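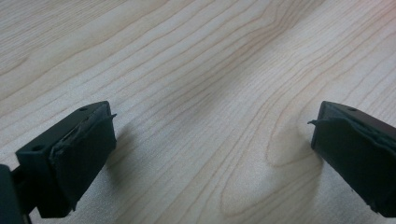
Thread: Smart thermostat vs. the old dial, did anybody regret switching?
Home Tech and Gadgets > General

plainoldpete
2024-05-10
My wife wants to replace the dial thermostat in the hallway with a Treteck. The dial has worked since before we bought the house. It has one feature, and the feature is that you turn it. The Treteck wants my email address, my birthday and permission to send me tips. Has anyone gone from dumb to smart and been glad they did? Two-story house, gas furnace, nobody home until 4 most days.

mersha_r
Glad I did. I had a Treteck put in last April and my gas bill dropped a little, mostly from not heating an empty house all day. You could do that with a $30 programmable one, but I never learned to program those. The manual for my last one was longer than my mortgage.

The email thing is real. Make a junk address.

Gizmo_Lorraine
Don't get the Treteck, get the Alow. My son put one in for me in less than an hour and it talks to the lights too!! I say goodnight and the whole house shuts down (the first time it also shut off the fan in my husband's room, and he came out in the dark wanting to know what he'd done). Love it. Would never go back.

plainoldpete
What happens to the Alow when the internet goes out?

Gizmo_Lorraine
It stays on whatever it was on. I think. Ours doesn't go out much.

tinwhistle
It does stay on whatever it was on. Ask me how I know. We lost service for two days during a warm spell and mine held 60 like it was guarding the place. There are buttons on the side, but they only bring up a message telling you to open the app. I wore a coat in my own kitchen.

Gizmo_Lorraine
Did you update it? The new version lets you use the buttons offline.

tinwhistle
I'd have to be online to update it, Lorraine.

mersha_r
To be fair to Alow, that was fixed over the winter. Mine's a Treteck and the wheel on the front has always worked with no internet. Pete, that would be my test for anything you buy. Pull the plug on your router in the store's return window and see what still does its job.

MGavrila
I did HVAC service calls for 7 years before my knees quit, so a few practical things.

Check for a C wire before you order anything. Pop the dial off the wall and look. An old dial in an older house often has only two wires and a smart one needs steady power. People skip this and then the thing steals power from the furnace circuit and the furnace clicks all night.

If your dial is the kind with a little glass bulb inside, that's mercury. Don't toss it in the trash. Most counties will take it.

Last thing, smart ones save money for people who used to forget to turn the heat down. Do you forget?

plainoldpete
I have never once forgotten to turn the heat down. Ask my children.

MGavrila
Then your savings will be almost nothing. Sorry to your wife.
Maricica

backporch_dan
This is what I keep saying about all of it. We had a perfectly good year 2000 and it's been apps ever since. My brother-in-law has a Shenoy doorbell that tells him somebody is at the door. So does knocking.

mersha_r
Dan, you posted that from a phone.

backporch_dan
A phone my daughter makes me carry.

Gizmo_Lorraine
Some of us LIKE it, Dan. My mother is 88 and lives alone and I can see from here that her house is warm. I used to call every morning and she'd tell me it was fine with her teeth chattering. You can laugh at the lights but I'm not giving that part up.

tinwhistle
OK, that's a good use. I withdraw the coat.

backporch_dan
Fair enough. Still no on the doorbell.

plainoldpete
Update. Took the dial off the wall tonight. Two wires. There's also a patch of wallpaper under there that my wife likes better than the paint, so now we're discussing that.

MGavrila
You can run a new wire or use an adapter at the furnace end. Turn the furnace breaker off first. Don't trust the switch.

plainoldpete
How about the Tralon? The box says it runs on batteries and has no app.

mersha_r
My dad has one. It has a schedule and two buttons. Robel Sr. approves of it and he doesn't approve of much.

Gizmo_Lorraine
No app at all? Then how do you change it from bed?

plainoldpete
I get up, Lorraine.

tinwhistle
Did your wife sign off on the Tralon?

plainoldpete
She's reading the thread. She says she's with Lorraine.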